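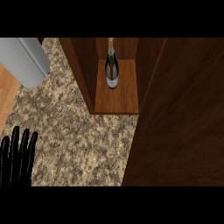
Plan de travail en granit et casier ouvert en bois, vue de dessus (image de synthèse).

Notes de l'intervenant — Entretien des surfaces minérales en cuisine collective et domestique
Version du 7 mars 2024

Diapo 1. Ouverture
Annoncer le périmètre : granit, quartzite, calcaire dur. Les composites à base de résine sont exclus, ils font l'objet du module Rutano.
Rappeler que le mot « granit » est commercial. En marbrerie, il couvre des gabbros, des gneiss et des diorites. Le pétrographe écrit granite, avec un e.

Diapo 2. Porosité
Une pierre polie n'est pas une pierre fermée. Le polissage réduit la rugosité de surface, il ne supprime pas les microfissures entre grains.
Essai à la goutte : déposer de l'eau déminéralisée, attendre, essuyer, observer l'auréole. Si la teinte fonce, la pierre absorbe et le traitement est à refaire.
Ne pas commenter les teintes claires ici, question traitée à la diapo 5.

Diapo 3. Le parc suivi
Périmètre Nenum : 829 plans posés, 2 898 fiches d'intervention. Une fiche par passage, y compris quand rien n'a été fait.
Les fiches antérieures à février ne distinguent pas tache grasse et tache colorée. Elles ont été conservées dans le total mais écartées du graphique.
Laisser le graphique affiché le temps de lire l'axe vertical. L'échelle est logarithmique, le dire à voix haute.

Diapo 4. Hydrofuge ou oléofuge
L'hydrofuge seul laisse passer l'huile. En cuisine, prescrire un produit mixte.
Application sur pierre sèche et dégraissée, en deux passes croisées. Retirer l'excédent avant séchage : un film résiduel se voit en lumière rasante et se confond avec un défaut de polissage.
Les joints se traitent à part.

Diapo 5. Taches
Corps gras : cataplasme de terre de Sommières, sous film perforé.
Rouille : pas d'acide fluorhydrique, même dilué. Il attaque les feldspaths et le quartz, et il est dangereux pour l'opérateur. Insister.
Calcaire : racler à plat avec une lame plastique, puis détergent neutre. Le vinaigre est toléré par la plupart des granits, jamais par un calcaire — et l'usager ne sait pas toujours lequel il possède.

Diapo 6. Contact pierre-bois
Jonction à traiter au mastic neutre. Les silicones acétiques dégagent de l'acide au durcissement et peuvent migrer en liseré sombre.
Prévoir un jeu : le bois travaille, la pierre très peu.
Cas du chantier Huerta : 6 joints repris, 2 dépôts complets. Ne pas détailler, renvoyer au dossier.

Diapo 7. Questions
Si l'on demande la durée de vie du traitement : pas de valeur unique, refaire l'essai à la goutte.
Si l'on demande une marque : renvoyer à la fiche Ornham, annexe produits.
Protocole d'essai imprimé à disposition près de la sortie.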